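4. Preparing the dishes and the table

This section is for the Skasteo picnic set. Please read it one time completely before you begin. The work takes 20 minutes.

4.1 Put a flat table ready. A light wooden top is very suitable, as the colored dishes are easy to see on it. Wipe the top with a cloth and let it dry.

4.2 Wash all pieces by hand with warm water and a little soap. Do not use steel wool.

4.3 Put the flat plates one on the other. The order of colors is free, but we keep the blue plate on top, then the purple and the red. Set the stack inside the white bowl.
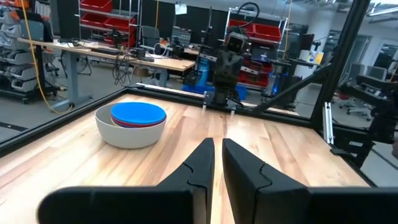
Press the stack only lightly. When the plates are pushed down with force, they can hold tight to the bowl and it is difficult to take them out again.

Note: The pieces must be fully dry before you stack them. Water which stays between two plates leaves a white mark.

Caution: Do not carry the stack with one hand. Hold the outer bowl from both sides.

4.4 Keep the dishes on the table while you prepare the bag. They may stand near the side of the table, but the whole bottom must rest on the top. 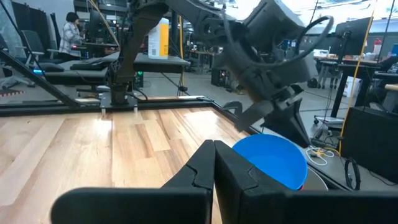
4.5 Lay the cloth from the bag over the dishes and place them in the large pocket. The pocket carries up to 2 kg.

4.6 Close the zipper slowly. If it stops, open it again and move the cloth away from the teeth.

For a missing plate, write to Dymphna Lenihan at Skasteo and give the color of the piece.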